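The Landing Strip
Keys, glasses, pouch. Where does it all go?

October, 7 a.m., and half the houses in Kincaid are looking for their glasses. Mine were in the fridge door once. Long story.

The fix everyone sells you is a hook rail or one of those wall pockets. Fine. I tried a Lolumari one, 12 weeks, and never hung up a thing. What stuck was a table by the door and a tray on it. A flat tray, nothing with sides. You put the glasses down, you see the glasses, you pick them up.

Mirror trays are good for this. Thin dark frames vanish on a busy tablecloth — all those berries and leaves — but on silver they show right up. Mine sits a bit crooked and I've quit straightening it.

Then the rest. Zip pouch in a loud color, mustard or close to it, for the small stuff that otherwise lives in coat pockets. Wipes at the far end. Straps get folded before they go down, or they grab everything else on the way out teh door. Soft things can bunch up however they like, tie a bit of string round them and move on.

What doesn't belong: mail. Mail goes in the kitchen. Receipts too, and any charger without a phone on it. Clear it Sunday-style, all off, shake the cloth, put back only what left the house with you that week. Ten minutes if your quick.
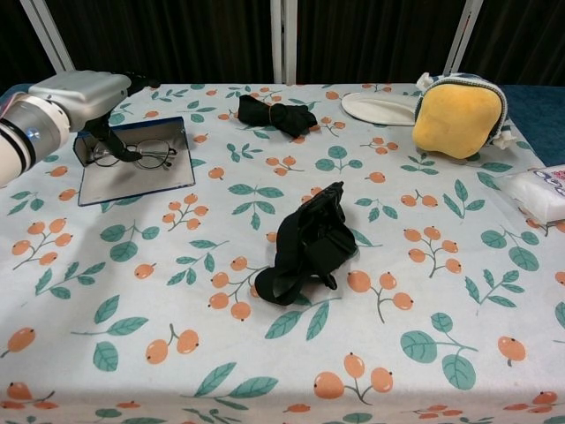 Latrice Escobedo wrote in to say the tray only worked at her place once everybody had their own, and that hers is an old cake plate.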